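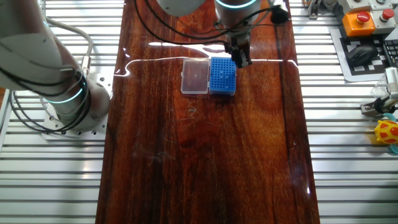 Who Gets Called a Mob? How Two Local Papers Covered the Bradell Permit Fight

Final project report, Media and Public Life
Submitted 22/02/2025

What I wanted to find out

I grew up in Bradell, and last June my whole family was arguing about the same thing: the new permit rule for gatherings in front of city hall. If you missed it (lucky you), the council wanted anyone planning a demonstration to apply ahead of time and put down a deposit. Some people said it was common sense after the trouble at the spring march. Others said you don't pay a deposit to use the First Amendment. My uncle said both in the same dinner.

What got me interested was that my parents read the Bradell Ledger and my grandmother reads the Plirard Observer, and they didn't seem to be hearing about the same event. In one it was "residents voicing concerns." In the other it was "an angry crowd." So my question was pretty simple. Do the two papers use different words for the same people, and does it depend on which side those people are on?

How I did it

I collected 90 pieces from both papers, including news stories, editorials and letters. The library has the Ledger on a searchable database. The Observer is on its own website and the search box there is terrible - it kept giving me high school softball when I typed "permit" - so I ended up paging through by hand. I skipped anything that only mentioned the rule in passing, like the city calendar.

For each piece I marked the words used for the people (protesters, neighbors, activists, mob, families), the verbs that went with quotes (said, claimed, admitted, shouted), and who got quoted first. My classmate Leonilde Guerreiro marked the same pieces without seeing my sheet, and then we compared. We disagreed a lot at first, mainly about "activist." I had it down as negative and she had it as neutral. We talked it over with our instructor, Demetrio Tejada, who told us to give it a category of its own and stop fighting, so that's what we did. 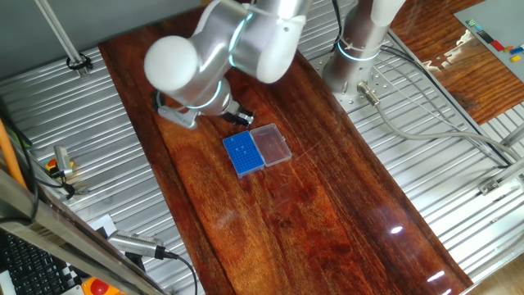 The verbs were easier. "Said" is plain, and "claimed" makes the reader a little suspicious. We didn't have any real arguments there except over "insisted," which I went back and forth on for days and finally put with "claimed."

What I found

The news stories were a lot closer together than I expected. Both papers mostly went with "protesters" and "opponents of the rule," and both mostly stuck with "said." If I had only read the front pages I would have had to write a very boring report.

The big gap was in the headlines and the editorials. The Observer liked "crowd" and "disruption" for people against the rule, and "residents" for people in favor of it, even though plenty of people on both sides live here. The Ledger did the same thing flipped around. Its favorite word for the council was "officials," usually with something like "scramble" or "double down" right after it. I'll admit I didn't notice that one until Leonilde pointed it out, because I agree with the Ledger on this issue and it just sounded normal to me. That was kind of embarrassing, and it's also the part of the project I've thought about the most.

The letters were wild. People called each other fascists and anarchists over a deposit. One letter writer compared the council to the fall of Rome, and the next one used the fall of Rome to argue the opposite.

Talking to someone who edits

I got to interview Amparo Collado, who used to write headlines at the Observer. She told me that reporters there never wrote their own headlines, and that a short word wins when space is tight. "Crowd" fits where "demonstrators" doesn't. I hadn't thought about that at all! She also said she did pick "angry" on purpose once, because she had heard the audio and they were angry.
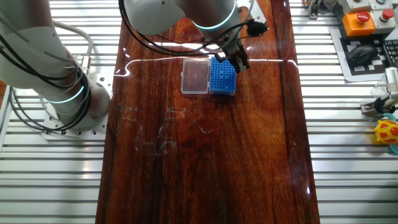
I don't think the space thing explains everything, though. "Locals" is short too, and the Observer didn't use it for people against the rule. I asked her about that and she said it was a fair point and she would have to think about it.

Problems with the project

I only looked at print and website text, so nothing from radio or from the Facebook groups, where a lot of the arguing really happened. I also can't say whether any of these words changed anybody's mind. I would need a survey for that, and I ran out of semester. And I came in with an opinion, which the second marker helped with but didn't fix.

If I did it again I would have someone cover up the paper's name before we marked anything. I would also keep headlines on a separate sheet from the start, since pulling them apart later took me an entire weekend.

Thanks to Leonilde for all the marking, and to Severino Toledo at the library desk for showing me how to export from the database without losing the dates.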